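Bench Surfaces and Bottle Stability in Small Shared Workrooms

By Eduardo Abella
January

Filed under: Workspace Studies / Storage and Handling

3. Bottles on the worktable

3.1 Setting

The observations in this section come from the shared workroom at Javstead. The room has a single long worktable, two wall shelves and a sink. People use it for mixing, decanting and short-term storage of inks, dyes and cleaning liquids. Most of what passes through the room is kept in plastic bottles, many of them reused from an earlier purpose. We kept a log of bottle handling over 29 working sessions and recorded 1,194 separate placements, where a placement means that a bottle was set down on a surface and released.

We did not ask users to change their habits. Fontes (the smaller of our two sites) was left out of this part of the study because its tables are covered with rubber matting, and bottles behave differently on it.

3.2 Tall bottles and low fill

A tall, narrow bottle is stable when most of its weight sits near the base. A small amount of liquid in the bottom lowers the center of mass, so a bottle with a little left in it is harder to tip than the same bottle empty. As more is added the center of mass rises again. For the slender bottles in our log, the steadiest condition was a shallow layer at the bottom with the rest of the bottle clear. Figure 1 gives a bottle of this general type.

Users tended to treat these bottles as finished. They were moved to the back of the table or to the end nearest the sink, and new bottles were opened before the old ones were used up. At one point we recorded over 50 part-used bottles in the room, most of them with less than a quarter of their contents. Several held the same dye.

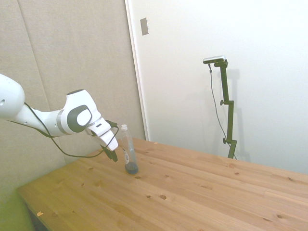
Figure 1. Clear plastic bottle with white screw cap and narrow label, dark contents at the base, standing on the plank tabletop.

The practical trouble with part-used bottles was identification. With a dark dye, a thin layer looks nearly black whatever the color, and users who could not read a label at once would unscrew the cap to check. Faint print made this more common. In interviews, users said they relied on the cap and the shape of the bottle before they looked at the label at all. Two of them kept their own bottles apart by position on the table and were put out when the table was cleared between sessions.

3.3 The tabletop

Wood was preferred to the steel surface that had been there before. Users described it as quieter and less slippery. Its weak point is the seams between boards. Where a seam has opened slightly, the base of a bottle can rest across two boards at different heights. We checked this with a feeler gauge along the full length of the Javstead table and found that the seams near the sink were the worst, while those at the far end were close to flush.

In our tip test, an empty bottle was set down on a flush area and pushed at cap height with a spring gauge until it fell. The test was repeated 60 times, half on the flush area and half across an open seam. Bottles set across a seam fell at a lower force, and they fell more often along the direction of the boards than across it. The Ferkus oil finish applied partway through the study made no difference that we could measure, though it did make spills easier to wipe up.

3.4 Labels and caps

We tried the Torkemier label set, which uses a wide band with large print, on half of the bottles in the room. Cap openings for checking went down on the labeled bottles. The wide band has one drawback: on a clear bottle it hides the level of the liquid when the level falls behind it. Users asked for the band to be placed high, just under the shoulder, and we moved it there for the last six sessions.

Caps were a smaller matter. Nearly all were white screw caps of the same size, and they were swapped between bottles without much thought. Dried dye in the threads was the usual reason a cap would not seat properly. Rinsing the cap at the sink before closing the bottle was enough to deal with this, and most users were already doing it by the end of the log.

The storage of part-used bottles on the wall shelves is taken up in Section 4.

Last updated: January, 4:10 p.m.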